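Protokoll der Runde "Regeln am Arbeitsplatz", April-Treffen
Beginn: 14 Uhr, kleiner Besprechungsraum bei Privgate
Dabei: Ysaline Chevalier, Aurélien Leblanc, Faustine Masson, Anselmo Falcão und ich (Kálmán Kiss, diesmal mit der Tastatur dran)
Entschuldigt: die Kollegen von Draltitz, die stecken in ihrer eigenen Abnahme

Hallo zusammen, ich schreibe wieder so mit, wie wir geredet haben, wer's förmlicher braucht, bitte bei Ysaline melden (sie hat die Vorlage). Das letzte Protokoll ist durchgewinkt, nur Anselmo wollte seinen Namen mit Tilde haben. Ist erledigt, Anselmo!
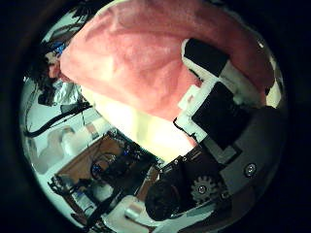
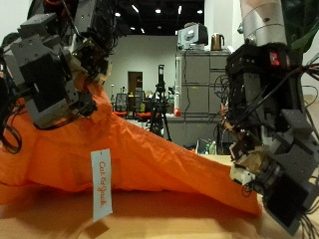

Zu TOP 1: Greifen von Stoffteilen, erst rosa aus Sicht der Handkamera, dann die orange Tasche mit beiden Händen.

TOP 1: Textilien und andere weiche Sachen

Damit haben wir gleich die halbe Sitzung verbracht. Unser Regelblatt ist ja ursprünglich für Kisten und Flaschen geschrieben worden, und das merkt man ihm an jeder Ecke an. "Objekt mittig greifen", steht da. Ja, wo ist denn bei einem Stück Stoff die Mitte, wenn es halb über der Hand hängt? Faustine hat vorgeschlagen, den Satz für weiche Teile ganz zu streichen und dafür die Greifstellen zu beschreiben: an einem Ende, an beiden Enden, oder in der Falte. Fand ich sofort gut. Aurélien wollte noch "in der Falte" genauer haben, weil bei ihm jeder etwas anderes darunter versteht. Wir haben dann eine Weile an einem Schal von Ysaline herumgezupft und uns auf "mindestens zwei Stofflagen zwischen den Fingern" geeinigt.

Etiketten und Anhänger: Auf dem zweiten Bild baumelt ja das Schildchen mit "Cat & Jack" an der orangen Tasche herunter. Anselmo ist strikt dafür, Anhänger vorher abzuschneiden, weil so eine Schnur sich wunderbar um einen Finger wickeln kann. Faustine ist genauso strikt dagegen, in der echten Welt hängen die Dinger schließlich auch dran. Wir haben ziemlich lange hin und her diskutiert (mein Kaffee war danach kalt). Beschluss: Anhänger dürfen dranbleiben, werden aber im Laufzettel vermerkt, und in die Schlaufe greift niemand hinein, solange die Hände unter Strom stehen. Vier dafür, Anselmo enthält sich.

Zugkraft beim Halten mit zwei Händen: Hier gibt es bisher gar keine Regel! Aurélien bringt zum nächsten Mal einen Vorschlag mit. Bis dahin gilt: Langsam auseinanderfahren, und wer am Pult sitzt, lässt die Hand am Halt-Knopf.

TOP 2: Kabel

Mein Lieblingsthema, ich weiß, ich nerve damit. Ich habe noch einmal darum gebeten, dass wir Kabelschlaufen an Arm und Hand als eigenen Punkt in die Sichtprüfung aufnehmen. Auf dem Bild mit der orangen Tasche sieht man, wie nah die schwarzen Leitungen links am Stoff liegen. Bei festen Kisten wäre mir das ziemlich egal, aber Stoff legt sich eben dahin, wo er will, und dann zieht man am Ende das Kabel mit.

Ysaline fragt, ob Kabelbinder reichen. Anselmo sagt nein, lieber Klett, die Kabelbinder scheuern mit der Zeit. Wir schreiben jetzt ins Blatt: Klettband, Schlaufe höchstens 8 cm, und vor jeder Schicht einmal den Arm von Hand durch den ganzen Bereich führen und dabei zuschauen, ob irgendwo etwas spannt. Klingt umständlich, dauert aber wirklich nicht lange, ich habe es bei mir schon eingeführt.

Faustine möchte außerdem, dass die Sichtprüfung von zwei Leuten unterschrieben wird. Dafür war keine Mehrheit zu finden. Eine Unterschrift, fertig.

TOP 3: Freizone um den Arbeitstisch

Aurélien hatte das Thema angemeldet. Im Regelblatt steht "ausreichender Abstand", und darunter kann man alles verstehen, vom halben Meter bis zum Flur. Er hätte gern eine Zahl. Ysaline hätte gern Klebeband auf dem Boden. Beides zusammen geht natürlich auch, und so haben wir es dann beschlossen: Die Zone wird markiert, und während einer Fahrt steht dort kein Mensch, kein Stuhl und kein Stativ. Die genaue Zahl hängt von der Reichweite ab, die rechnet Aurélien für jede Station einzeln aus und schickt sie herum.

Kleiner Exkurs zu den Haaren: Wer lange Haare hat, bindet sie zusammen, sobald er oder sie an den Tisch geht. Auch nur kurz zum Umlegen. Das stand bisher bloß bei den Drehmaschinen, wir ziehen es jetzt rüber. Keine Gegenstimme.

TOP 4: Zwischenablage und lose Teile

Ging schnell. Auf der Arbeitsfläche liegt nur, was zur Aufgabe gehört. Offene Elektronik kommt auf eine eigene Unterlage und wird beschriftet, mit Namen und Telefonnummer. Anselmo hat noch gefragt, ob sein Schraubendreher zur Aufgabe gehört. Nein, Anselmo.

TOP 5: Laufzettel und Ablage

Faustine hat den Stand aus Curkusero vorgestellt, das ist unser Ablagesystem, falls jemand Neues mitliest. Seit Jahresanfang liegen dort 1.215 Laufzettel, und bei 400 davon fehlt das Feld "Material". Das ist schon bitter, denn gerade bei Stoffen wollen wir später ja vergleichen können. Ab sofort ist das Feld Pflicht, ohne Eintrag lässt sich der Zettel nicht mehr abschließen. Ysaline will eine Auswahlliste mit 26 Einträgen, ich fürchte, dann klicken alle auf "Sonstiges". Wir probieren es trotzdem mal aus und schauen beim nächsten Treffen drauf.

Das Nachtragen der alten Zettel übernimmt Faustine, soweit es noch geht. Danke dafür, ehrlich!

TOP 6: Verschiedenes

Die Firma Dimaculangan hat gefragt, ob sie unser Regelblatt übernehmen darf. Wir freuen uns, aber bitte erst die neue Fassung, die alte ist mir inzwischen ein bisschen peinlich. Ysaline antwortet ihnen.

Anselmo wünscht sich, dass wir die Kurzfassung auch ausgedruckt an jede Station hängen, große Schrift, eine Seite. Machen wir.

Wer macht was:
Aurélien: Vorschlag Zugkraft, Abstände je Station
Faustine: Pflichtfeld freischalten, alte Laufzettel nachtragen
Ysaline: Klebeband besorgen, Auswahlliste, Antwort an Dimaculangan
Anselmo: Klettband bestellen, Kurzfassung für den Aushang
Kálmán: Regelblatt umschreiben (weiche Teile, Kabel, Haare) und herumschicken

Ende um 15:40 Uhr. Der nächste Termin kommt per Mail, Einwände gegen das Protokoll bitte direkt an mich.

Kálmán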